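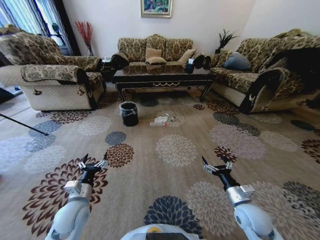

거실에서 정리 작업에 들어간 두 팔. 카펫 위에 검은 휴지통이 서 있고 오른쪽에 구겨진 흰 뭉치와 투명한 작은 병이 놓여 있다.

도르노(Dorno)는 가정집 거실의 바닥 정리를 목표로 하는 개인 제작 로봇 프로젝트이다. 공유 공방 바소멜(Vasomel)의 회원 다섯 명이 주말과 휴가를 들여 진행하며, 양팔 로봇을 움직이는 제어 소프트웨어와 물체 인식부, 집기 동작 모음을 직접 만든다. 팔과 그리퍼는 기성품을 쓴다. 초기 계획서에는 이 부분까지 자작한다고 적혀 있었으나, 해당 문장은 첫 손가락 시제품이 양말 한 짝을 이기지 못한 뒤 조용히 삭제되었다.

프로젝트의 공식 목표는 "손님이 오기 전까지 거실을 치우는 것"이다. 손님이 언제 오는지는 규정되어 있지 않다.

목차
1 명칭
2 역사
3 구성
4 작업 과정
5 알려진 문제
6 참여자
7 평가
8 같이 보기

1 명칭

도르노라는 이름에는 뜻이 없다. 회의록에 따르면 후보가 여럿 있었고, 그중 다섯 명 모두가 발음할 수 있으면서 다른 사람의 전 직장 상사를 떠올리게 하지 않는 이름이 하나뿐이었다. 한글 표기는 '도르노'로 굳어졌지만 설정 파일 일부에는 '돌노'라는 표기가 남아 있다. 이를 고치면 자세 보정값을 읽지 못하게 되므로 두 표기가 공존한다.

2 역사

2.1 공방 시절

프로젝트는 바소멜의 공용 작업대에서 시작되었다. 제안자인 일제 마이네케(Ilse Meinecke)는 원래 나사를 크기별로 분류하는 장치를 만들 생각이었다. 분류 장치는 끝내 나사 두 종류를 구분하는 데 성공했는데, 하나는 나사였고 다른 하나는 와셔였다. 이후 분류 대상은 나사보다 큰 것, 그러니까 바닥에 굴러다니는 생활 쓰레기로 바뀌었다.

공방에서는 회색 고무판을 깔고 시험했다. 고무판 위의 성적은 좋았다. 물체의 윤곽이 또렷했고 바닥에 무늬가 없었으며, 휴지통은 언제나 테이프로 표시한 자리에 있었다. 마테이 코바치크(Matěj Kováčik)는 이 시기의 기록에 "실제 거실과 다른 점은 전부"라고 적었고, 이 문장은 지금도 저장소 첫 화면에 걸려 있다.

2.2 거실 이전

3월에 시험 장소가 회원의 집 거실로 옮겨졌다. 꽃무늬 소파와 유리 상판 탁자, 바닥을 거의 다 덮는 큰 국화풍 무늬의 카펫이 있는 방이다. 인식부는 첫날 카펫의 꽃송이를 집어야 할 물건으로 보고했고, 가장 큰 꽃부터 순서대로 치우자는 계획을 세웠다. 우선순위 계산 자체에는 오류가 없었다.

카펫을 걷자는 안건이 두 차례 올라왔으나 모두 부결되었다. 집주인의 표는 한 표로 계산했지만 나머지 네 명이 그 표를 보고 투표했다. 결국 카펫은 그대로 두고 소프트웨어를 고쳤으며, 무늬 무시 기능은 2025년 4월 26일 주 저장소에 병합되었다. 변경 설명란에는 "꽃은 줍지 않는다"라고만 적혀 있다.

3 구성

3.1 하드웨어

흰색 팔 두 개와 각 팔 끝의 두 손가락 그리퍼를 사용한다. 그리퍼의 검은 몸체에는 흰 글자로 GALBOT이라고 쓰여 있고, 그 위로 은색 링크가 좌우 대칭으로 올라온다. 도르노 참여자들이 직접 만든 것은 배선 정리대, 비상 정지 단추의 받침, 그리고 비상 정지 단추의 두 번째 받침이다. 첫 번째 받침은 단추를 누르면 넘어졌다.

3.2 레스틴

레스틴(Lestine)은 도르노의 동작 계획기이다. 팔 두 개가 서로 부딪히지 않게 하고, 물건 하나를 두고 두 팔이 동시에 나서지 않도록 순서를 정한다. 초기 판은 양보 규칙이 지나치게 정중하여 두 팔이 서로에게 차례를 미루며 오후를 보냈다. 현재 판에서는 비긴 경우 왼팔이 먼저 움직인다. 왼팔이 고른 이유는 문서에 없으며, 라가벤드라 조지프(Raghavendra Joseph)가 왼손잡이라는 사실과의 관련성도 확인되지 않았다.

3.3 허우

허우(Hầu)는 집을 지점을 고르는 모듈이다. 단단한 물체에서는 무게중심을 추정하고, 봉지나 종이처럼 모양이 일정하지 않은 물체에서는 주름이 모인 곳을 찾는다. 이름의 성조 부호 때문에 초기에는 특정 운영체제에서 설치가 되지 않았다. 부호를 빼자는 제안과 운영체제를 바꾸자는 제안이 맞섰고, 후자가 이겼다.

설명서는 390쪽이다. 이 가운데 설치 편이 절반을 넘고, 제거 편은 한 줄이다.

4 작업 과정

4.1 준비

시험은 사람이 거실을 어지르는 것으로 시작한다. 이 단계는 프로젝트 전체에서 가장 안정적으로 동작한다. 구긴 종이, 빈 병, 비닐 따위를 바닥에 놓고 휴지통의 위치를 정한 뒤, 팔을 대기 자세로 올리고 손가락을 벌린다. 물건의 배치는 매번 달라야 한다. 사람은 의외로 같은 자리에 어지르는 습관이 있어서, 말라티 아루무감(Malathi Arumugam)은 주사위로 자리를 정하는 표를 만들었다. 주사위가 소파 밑으로 들어간 회차는 별도로 분류한다.

4.2 집기

단단한 물체는 위에서 접근해 손가락을 닫는 간단한 동작으로 처리한다. 옆으로 누운 작은 병은 굴러갈 수 있으므로 접근 속도를 낮춘다. 종이는 구겨져 있을수록 유리하다. 펼쳐진 종이를 집는 기능은 계획 단계에 있으며, 그때까지 사용자는 종이를 버리기 전에 구기도록 권장된다.

비닐은 따로 다룬다. 투명한 비닐은 뒤에 있는 것을 그대로 비추어 인식부가 비닐과 바닥 무늬를 함께 하나의 물체로 묶는 일이 잦다. 게다가 표면의 반사광이 시점에 따라 옮겨 다닌다. 허우는 이 경우 밝은 선이 여럿 만나는 곳을 주름으로 간주하고 그 부근을 손가락 사이에 넣으려 한다. 비닐이 다른 물건 위에 걸쳐 있으면 가장자리 쪽에서 접근한다. 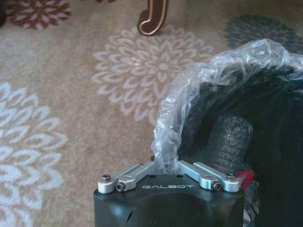
그리퍼의 은색 링크 사이에 들어온 투명 비닐. 오른쪽의 검은 물체 위에 비닐이 걸쳐 있고, 그 안으로 타이어 트레드 같은 고무 부분이 보인다.

검은 물체는 비닐 못지않게 까다롭다. 광택이 있는 어두운 표면은 깊이 값이 비기 쉬워서, 레스틴의 지도에는 물체가 있어야 할 자리에 구멍이 생긴다. 초기 판은 이 구멍을 통로로 해석했다. 지금은 값이 비어 있으면 장애물로 취급하며, 그 결과 도르노는 어두운 가구 앞에서 예의 바르게 멀찍이 선다.

4.3 버리기

집은 물체를 휴지통 위로 옮겨 손가락을 벌린다. 검은 비닐을 씌운 휴지통은 앞 문단의 이유로 지도에서 종종 사라지므로, 도르노는 휴지통의 위치를 시작 시점에 기억해 두고 이후에는 기억을 믿는다. 시험 중에 누군가 휴지통을 치우면 도르노는 휴지통이 있던 곳에 물건을 정확하게 떨어뜨린다. 판정 규칙은 이를 절반의 성공으로 인정하지 않는다. 이 조항에 대해서는 파비트라 고다(Pavithra Gowda)의 반대 의견이 각주로 붙어 있으며, 각주가 본문보다 길다.

4.4 기록

모든 회차는 작업 일지에 남긴다. 공개하는 일지 항목은 71개이고, 각 항목에는 배치, 조명, 사용한 소프트웨어의 판, 결과, 그리고 '기타'가 있다. 가장 충실하게 작성된 칸은 기타이다. 창의 커튼을 여닫은 기록, 간식의 종류, 탁자 모서리에 정강이를 부딪힌 사람의 이름이 이 칸에 들어간다. 회차가 1000에 이르면 일지를 책으로 묶겠다는 합의가 있으나 독자층은 정해지지 않았다.

5 알려진 문제

창가 조명: 낮에는 창 쪽이 지나치게 밝아 그 부근의 물체를 놓친다. 커튼을 치면 해결되지만 이번에는 어두운 가구가 함께 사라진다.

유리 상판: 탁자 위에 비친 모습을 실물로 취급한다. 현재 도르노는 탁자 위의 물건을 건드리지 않도록 설정되어 있고, 배포 문서는 이를 '탁자 존중 모드'라고 부른다. 끄는 방법은 없다.

가구 다리: 휘어진 다리는 바닥과 만나는 지점이 예상보다 앞으로 나온다. 레스틴은 다리를 곧은 기둥으로 가정하므로 여유 거리를 손으로 넣어야 한다. 값은 가구마다 다르고, 가구를 옮긴 사람은 대개 이 사실을 모른다.

쓰레기의 정의: 가장 오래 열려 있는 안건이다. 영수증, 단추, 한쪽만 남은 장갑의 처리 방침을 두고 토론이 이어지고 있다. 잠정 지침은 "바닥에 있고 아무도 제 것이라고 하지 않으면 쓰레기"이며, 지침 시행 직후 회원들의 소유권 주장이 크게 늘었다.

6 참여자

일제 마이네케: 제안자. 전체 구조와 배선을 맡는다. 나사 분류 장치의 재개를 정기적으로 건의한다.
마테이 코바치크: 인식부. 무늬 무시 기능의 작성자이다.
말라티 아루무감: 시험 설계와 일지 관리.
라가벤드라 조지프: 레스틴의 주 개발자.
파비트라 고다: 허우의 주 개발자이며 각주의 저자이다.

7 평가

바소멜 내부 발표회에서 도르노는 '가장 집안일에 가까운 작품'으로 뽑혔다. 같은 부문의 다른 출품작은 자동으로 접히는 우산이었다. 회원들은 비닐 처리 부분에 관심을 보였고, 무늬 무시 기능을 체크무늬 식탁보에 쓸 수 있느냐는 질문이 나왔다. 답은 아직 게시되지 않았다.

비판도 있다. 정리에 드는 시간이 사람보다 길고, 정리할 거실에 먼저 전원선을 깔아야 하며, 시험이 끝나면 그 전원선을 사람이 정리한다는 점이 주로 지적된다. 참여자들은 세 가지를 모두 인정하고 마지막 항목을 다음 판의 과제로 등록했다. 담당자 칸은 비어 있다.

8 같이 보기

바소멜
레스틴 (동작 계획기)
허우 (집기 모듈)
탁자 존중 모드
비상 정지 단추 받침의 변천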